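Linseneintopf mit Räucherpaprika

Seit ein paar Wochen esse ich mittags kaum noch Brot, dafür steht fast immer ein Topf Linsen im Kühlschrank. Das Rezept stammt ursprünglich von Maeve Mulligan, sie nimmt Lauch, ich nehme Zwiebeln und mehr Knoblauch.

Für vier Portionen:
303 g Berglinsen (so viel war noch in der Tüte, 300 g gehen auch)
zwei Zwiebeln
drei Knoblauchzehen
200 g Möhren
ein Stück Sellerie
900 ml Gemüsebrühe
ein Esslöffel Tomatenmark
ein Teelöffel geräuchertes Paprikapulver
Rotweinessig, Salz, Olivenöl

Zwiebeln und Knoblauch fein hacken und im Öl bei mittlerer Hitze glasig dünsten. Möhren und Sellerie klein würfeln und kurz mitbraten. Tomatenmark und Paprikapulver einrühren — nicht zu lange rösten, das Pulver wird sonst bitter. Linsen abspülen, in den Topf geben und mit der Brühe aufgießen. Bei kleiner Hitze mit Deckel köcheln lassen, bis die Linsen gar sind, aber noch etwas Biss haben. Erst dann salzen und einen guten Schuss Essig dazugeben.

Am zweiten Tag ist der Eintopf dicker, dann kommt noch etwas Wasser hinein. Ronja hat ihn bei mir mit Joghurt und Petersilie gegessen, das passt auch. Mit roten Linsen habe ich es einmal versucht und einen Brei bekommen, der aufs Brot gestrichen ganz ordentlich war.

Im Juli probiere ich das Ganze kalt als Salat.
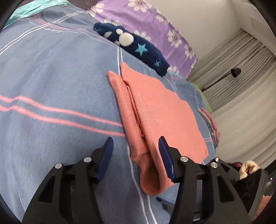 Seite 2 von 7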